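Bedside cabinet

A bedside cabinet, also called a nightstand, is a small piece of furniture placed next to a bed. 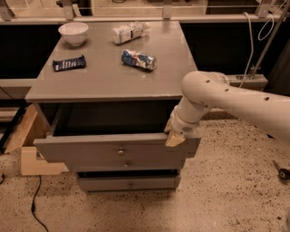
Most have a flat top and at least one drawer, and many add a cupboard or an open shelf below. The top is usually level with the mattress or slightly above it, so that a lamp or a glass can be reached from the bed.

History

Early forms were closed cupboards made to hold a chamber pot. As indoor plumbing spread, the cupboard lost this use and drawers became more common. In the town of Sestov, joiners sold the older type under the name postico - a word later applied to any low cabinet with a single door.

Sets and sizes

Cabinets are often sold in pairs to match a bed frame. The Sarora pattern book lists 116 designs, most of them between 28 and 30 inches high. Narrow versions are made for small rooms, and some are fixed to the wall to leave the floor clear.

See also
Chest of drawers
Commode
Washstand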